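December 11, 2021 — sourdough notebook, Semmont bench

Fed the rye starter at 70 percent hydration again. It smelled sharper than the last batch, closer to vinegar than yogurt. Zohreh thinks the flour from Pemau runs more active than what we had before, so I split the jar in 2 and put the old flour in the second half. Both sit on the shelf by the boiler.

Dough weight before dividing was 1,336 g. Bulk went long. I folded at the half hour and then forgot the next one, so the first loaf got an extra rest it wasn't meant to have. Shaped tight, seam up, into the cold overnight.

Crust color was fine. The crumb near the base is still dense — same complaint as last time. Azucena wants to try a hotter stone and leave the formula alone. I would sooner cut the salt back to where it was and change one thing only.

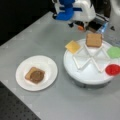 Next bake: same flour, same salt, no missed folds. Keegan has the good thermometer and I need it back before then.

Print | E-mail this entry

Comments

Xiomara Delacroix: Which shelf by the boiler? The top one gets too warm.

Keegan Sheehan: Thermometer is in the left drawer.

Zuzanna Jasińska: I'd go with the hotter stone first.

© Semmont Bench Notes | Contact | Back to top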